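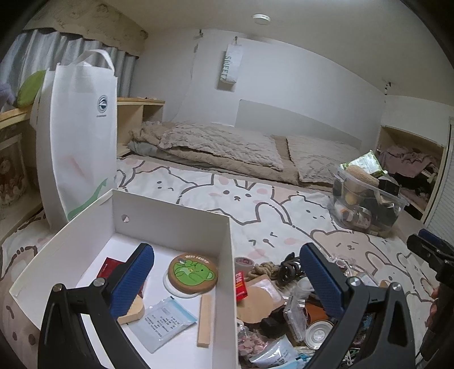 KARABULUT OPENS SPRING SMALL THINGS SORT TO HOUSEHOLDS ACROSS TENBRIDGE

Home visits for coasters, sachets, clips, cords and everything else that never found a drawer

TENBRIDGE, 6th May – Karabulut, the Tenbridge home organizing company, is very happy to announce that bookings are open for its spring Small Things Sort, a friendly, unhurried visit for people whose closets are in decent shape and whose shelves are mostly fine, but who have a bag, a box or an entire corner of the bedroom given over to little objects that don't belong to any particular room. If you have ever opened a drawer looking for tape and come away with a hair clip, a piece of string and a packet of something you can't quite place, this is the visit for you (and you have plenty of company in this town, believe us).

A visit lasts two hours and takes place wherever your small things already are. We don't ask customers to carry everything to the kitchen table first. Bedrooms are our most common starting point, and the floor is a perfectly good place to work – a big printed sheet with cartoon bunnies and bears on it, a plain white open box set down on top, and the pile spread out alongside where you can get a look at it. Into a box like that might go a round cork coaster with a green bear and "BEST FRIEND" across the top, a red packet, a sachet and a few bits of light wood, while the tape, the coiled rope, the cable and the candies sit outside it until a decision comes along.

"People apologize to me at the door, and I wish they wouldn't," said Arnaldo Leitão, who started the Small Things Sort after years of helping families with garages and attics. "A garage is easy, in a way. You know what a rake is. Then you get to the bedroom and there's a tin lid with no tin, and a little piece of leather, and you can lose a whole evening to it. I have lost whole evenings to it at my own house. I love this part of the work, I really do, and I think most people come to love it too once they're sitting down with a cup of coffee and have quit worrying about how it looks."

How a visit goes

The first stretch is all about getting things out where they can be seen. Bags are opened and laid flat, cords are coiled, and anything that is plainly trash goes straight out. After that comes the open box, which we call the keeping box, and which is meant to be a little too small. Customers put in whatever they know they want, without having to explain it to anybody, and when the box is full we stop and take stock together.

Next we gather what is left into families. Paper goes with paper. Rolls and cords go together. Anything for hair or nails makes its own group, and so does anything to do with yarn, thread or fabric. Packets and sachets get looked at one at a time, front and back, and if there's a date we read it out loud. Instruction sheets are matched with the thing they came with if that thing can be found, and if it can't, they are recycled with our thanks for their service.

Food and sweets go to the kitchen. We are fairly firm about that one.

Beds are welcome too

Plenty of customers would sooner not be down on the floor, and for them the bed makes a fine sorting surface. It is a comfortable height, it's well lit in most homes, and there is the added encouragement of needing to sleep there later on. Things do drift together on a bed, so the groups need a bit more minding. You can easily end up with a clear case marked "NAIL STENCIL" in among the white packets, a black hair claw clip keeping company with a couple of green ones, and a crocheted bundle in brown, sky blue, pink and lavender right in the thick of it, complete with a small striped crocheted cap and a few strands of brown yarn hanging loose.

Handmade pieces get special care on every visit. Our rule is that nothing crocheted, knitted or sewn is put in the giveaway bag in the first hour, however tangled it may look, and loose yarn is never snipped without asking. Customers who change their minds about a handmade piece are always glad it was still in the room.
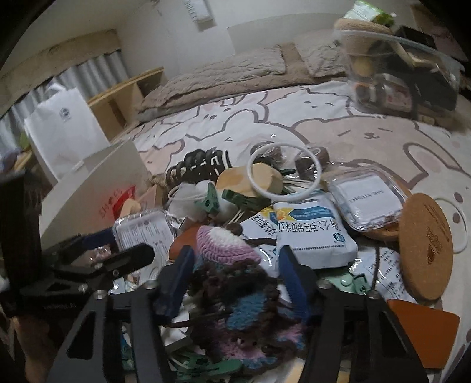 The Prukura label sheet

New this season is the Prukura sheet, a page of plain paper labels that we leave behind with every customer. The labels are deliberately broad – "Hair," "Sticky," "Tie With," "Somebody's," "Ask Me in March" – and there are blank ones for the groups that only make sense in your own home. Arnaldo drew up the first version on the back of a grocery receipt and has been fussing with the wording ever since. "Ask Me in March" began as a joke during last winter's visits and has turned out to be the label people want extras of. We kept it even though March is now a good long way off.

Booking and cost

The spring Small Things Sort costs $20 per household, and that covers the full visit, the keeping box and one Prukura sheet. There are 18 places on the spring calendar. Two people from Karabulut come to each home unless you'd like just one, which is absolutely fine, and children are welcome to join in for as long as they stay interested. Please don't tidy up ahead of time! We would much prefer to meet the pile as it is.

Homes in Tenbridge and out along the Wurnura road are both covered at the same price. If you live beyond Wurnura, do call us anyway and we'll see what can be worked out, as Arnaldo passes that way fairly often to visit his sister.

About Karabulut

Karabulut is a small home organizing company based in Tenbridge. We help households with closets, kitchens, garages, attics and moving day packing, and we answer our own phone, although it may ring a while if our hands are full. Members of the press who would like to come along on a visit are welcome, with the customer's permission, and should expect to be handed something to sort.

Media contact: Arnaldo Leitão, Karabulut, Tenbridge | © Karabulut. All rights reserved. | Back to top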